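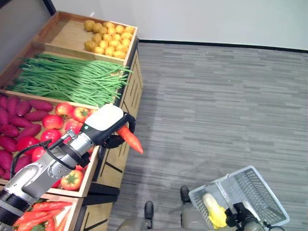
Yaw Adjei 读完上一期以后来信问，抓取规划既然已经能在几百毫秒里给出一条轨迹，为什么还要另外写一层“任务节奏”？他觉得规划器够快的话，每一步重新算一遍就好，中间那层状态机迟早会变成没人敢动的旧代码。

这封信我在组里转了一圈，大家吵得很开心。Yaw 担心的事我们真的碰到过：Vuketti 的第一版状态机就长成了一棵谁也看不懂的树，加一种蔬菜要改四个地方，改完还得祈祷。所以这一期干脆把新版的调度层从头讲一讲，四月份它刚合进主分支，我到现在看到日志滚得那么干净还是会高兴。

先说任务。双臂机器人站在蔬菜货架前，一只手拿着购物篮，另一只手去取菜，取完放进篮子，再取下一样。听起来很像采购清单，写成软件以后麻烦的地方全在两只手之间。拿篮子的手也在动，篮口的朝向会变，篮子里的东西越来越多，可以落手的位置越来越少。取菜的手如果只认一个固定的放置点，前几样还行，后面就开始往别的菜上压。

旧版的做法是把两只手当成两个独立的规划问题，谁先算完谁先走，碰撞交给底层去躲。底层确实躲得开，代价是两只手经常客客气气地互相让路，让着让着就都停了。Sevim Baysal 给这种情况起了个名字，叫“门口效应”，后来这个词直接进了代码，日志里能搜到 doorway_stall，每次看到我都想笑。

新版里我们把篮子当成一个会移动的目标区域来处理。Kitedent 每一帧给出篮口平面的估计，调度层拿着这个平面去问规划器：现在这个姿态下，哪一块区域还能放？规划器返回的是一组候选，按余量排好序，取菜的手选最宽裕的那个。拿篮子的手同时收到一个很轻的约束，意思大概是“在对方出发以后，请尽量别转手腕”。就这么一句约束，加进去以后门口效应几乎从日志里消失了。

再回到 Yaw 的问题，为什么不每一步都从头算。我们试过！Vuketti 在完整场景里做一次双臂联合规划，中位数是 374 毫秒，单看这个数字很漂亮。可是连续重规划的时候，相邻两次的解可能落在完全不同的构型里，肘部一会儿朝上一会儿朝下，机械臂在货架前犹豫得像在挑西瓜。调度层做的事情其实很少，它记住上一次选的构型族，没有充分的理由就不换。代码总共 700 行，里面将近一半是注释和断言，我觉得这个体量完全可以让一个新来的同事花一个下午读完。Yaw，你有空也来读读看，欢迎挑刺。

感知这边也有好消息。胡萝卜和豆角一直是最让人头疼的两样。胡萝卜挨得紧，一根一根几乎平行，实例分割很容易把相邻的两根并成一根粗的，然后夹爪张开到一个莫名其妙的宽度。Kitedent 现在会先找每一根的轴线，再沿着轴线去切实例，尖端和叶子那一头分开打分。夹取点默认放在靠粗端的三分之一处，提起来以后下垂的角度比较好预测，放进篮子的那一步也跟着省心。

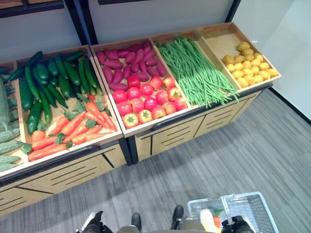 豆角的办法就没这么优雅了。长长的一大把堆在一起，边缘那些又会垂到格子外面，分割单根基本没有意义。目前的策略是把整把当作一块可变形的区域，只在最外侧找一小束能夹住的，夹到几根算几根。清单上如果写的是“豆角一份”，这样足够用；如果哪天有人要求数着根数拿，我们再回来哭。

格子的高低也值得提一句。货架各格的高度和朝向不一样，旧配置里每一格的边框都是手工量好写进文件的，货架稍微挪一下就得重新标。现在由 Kitedent 直接从深色的边沿拟合出每一格的前缘，规划器据此生成一道“栏杆”，夹爪进出都从栏杆上方走。Grímsdóttir 实验区那边第一次换货架位置的时候，我已经准备好花一上午重标，结果配置文件一个字没改，启动之后边框自己对上了。我当场发了三条消息，措辞都不太适合登在这里。

工具方面，回放器终于支持双时间轴了。左手和右手各一条，可以单独拖动，也可以锁在一起看。查同步问题的时候特别好用：把拿篮子的那一侧往前拖一点，马上就能看出取菜的手当时依据的是哪一帧篮口估计。以前为了回答同样的问题，要开两个终端对时间戳，对到眼花。回放器还会在构型切换的地方自动打一个小旗子，点开能看到当时各个候选的得分，以及最后为什么选了那一个。

还没做好的也列在这里，省得大家来问。篮子里的占用情况目前只靠俯视方向的深度去估，大件的菜放进去以后，后面被挡住的空间会被当成已满，规划器因此过于保守。Sevim 正在试一个简单的办法，把放进去的每样东西按类别记一个粗略的体积，再和深度图合并，分支已经开了，名字叫 basket-memory，测试还缺得厉害。另外夹爪换手的功能（右手拿篮换成左手拿篮）现在只能在任务开始前设定，中途切换会直接报错退出，报错信息写得很清楚，请不要绕过去。

想在自己的机器上跑的同事，请从 Cernside 的内部镜像拉新版，旧配置可以用迁移脚本转换，脚本会留一份备份。回归测试集现在有 36 个场景，其中 2 个是专门为门口效应写的，合并之前请务必全部跑通。如果手上有奇怪的失败记录，特别是番茄滚到格子前缘、夹爪够不着的那种，连同回放文件一起发给我，我会当礼物收下。

下一期打算写力控放置，重点是夹爪松开的时机怎么定。Yaw 已经预订了第一个提问的位置。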